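3.2 Simulated work cell and object set

The Stolgate bench is a single-arm cell assembled in the shared workshop at Bollbridge. Before any motion is run on the hardware, it is rehearsed in a rendered copy of the cell. The copy keeps the layout that matters for planning: the base of the arm to one side of a table, a carpeted floor, and a paneled wall behind the far corner. The tabletop was given a polished red wood finish on purpose. Glossy surfaces caused most of the segmentation errors in our earlier work with the Sartori planner, and a matte table would have hidden the problem.

Two views are rendered at each control step. One covers the arm and most of the table. The other is a close view of the tabletop, used for the final approach. In the close view, highlights on the finish can be larger than the object to be grasped, and their edges are too soft for a fixed threshold.

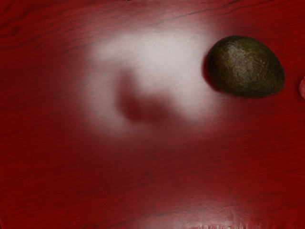

Figure 3. Close view of the tabletop in simulation, with the avocado at upper right and a diffuse highlight to its left.

The highlight is handled by masking. Pixels above a brightness limit are removed, the mask is grown by a small margin, and the object outline is fitted to what is left. Dark objects survive this step well. Pale ones do not, and for these the detector falls back on the wide view.

The object set was chosen from things that are easy to replace: cans, a piece of fruit, a small ball and a plastic basket. The basket has slotted walls, which the collision model treats as solid. Cylinders lying on their side are grasped across the middle, with the fingers closing at right angles to the long axis. The lift that follows is short, so that a slipping object falls only a small distance.

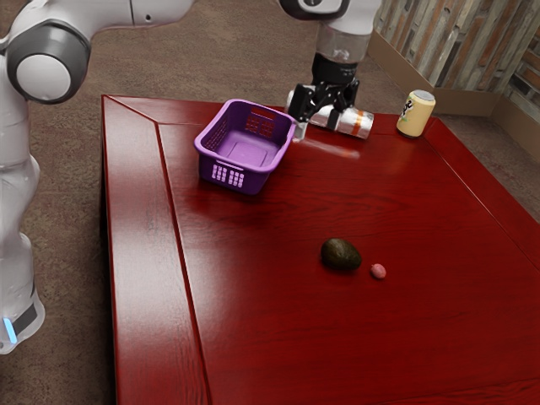 Clearance to the basket rim is checked for the fingers and for the held object as one body. Checking them apart, as Sartori does by default, allowed plans in which a long object swept through the rim during wrist rotation. The combined check is slower but was kept for all runs reported in this section.

A total of 900 trials were run in simulation, of which 100 were set aside for tuning the mask and the grip force. The remaining 800 were used for evaluation. Start positions were drawn at random within the reach of the arm, and the draw was repeated whenever two objects overlapped.

3.3 Grasping of irregular objects

An avocado has no flat faces and no exact axis of symmetry. The planner fits an ellipsoid to the visible outline and closes the fingers across its short axis. Finger speed is reduced before contact, and closing stops when the estimated force passes a set limit.

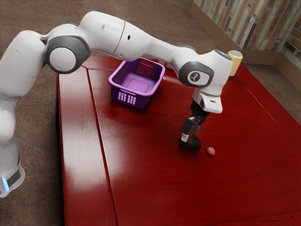
The force limit is the most sensitive setting in the sequence. Set too low, it ends the grasp before the second finger has seated, and the fruit rolls. Set too high, it produces a stable lift in simulation that would bruise the real item. We used one value for all fruit trials and did not adjust it by size.

The approach is vertical. A hover pose is placed directly over the fitted center, and the outline is fitted again there before the descent. If the two fits disagree by more than the finger clearance, the arm retreats and the attempt is counted as a failure.
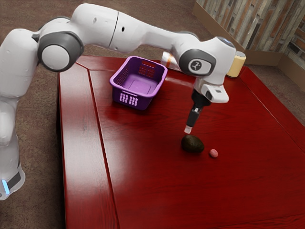 Of the 800 evaluation trials, 631 met the success criterion, defined as the object at rest inside the basket with no recorded contact between the arm and the table. Failures were logged by stage in Sasatis, the workshop's run logger, so that errors in the fit could be separated from errors in the grip. Neighboring objects within one finger width of the target were left in the set and were not scored separately.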